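Simulation evidence is now accepted in most acceptance files for two-armed cells, and the practice is sound. What remains loose is the rule for what a submitted view must contain. The current Patlow guideline asks for "adequate visual coverage" and leaves the term undefined. I sat on the review of the Nalari submission with Haiyan Tang, and we could not agree on whether it complied.
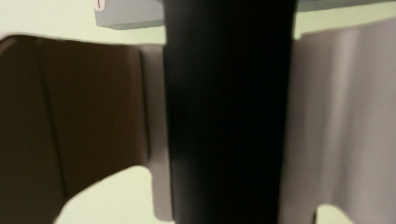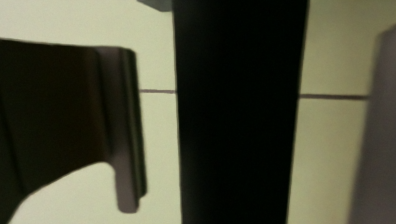
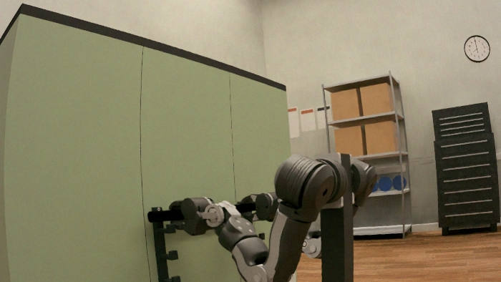
A coverage rule should be written per camera, with a stated purpose for each. Close views are for judging the gap between gripper parts and whatever they approach; wide views are for judging the clearance of arms and fixtures. The two are not interchangeable. In both close views a black vertical shape takes up the middle and hides what lies behind it. The wide view gives the shelving, the tool chest and the green structure with its black rack, yet most of the farther arm is hidden by the nearer one and the column. A reviewer working from a single camera would be guessing.

I would propose a limit on permanent occlusion, stated as a percentage of the image area and checked at 60 evenly spaced poses. Dinsa already logs 900 poses per run for other purposes, so the added labour is small. Where the limit is exceeded, a second camera should be mandatory.

Rongrong Kong has argued that this penalises compact designs. It may, to a degree. The cost of one more virtual camera is low, and the Skultalport draft, at 1466 clauses, has room for one more. Comments on it close on 18th August. Mine will be filed against section 8.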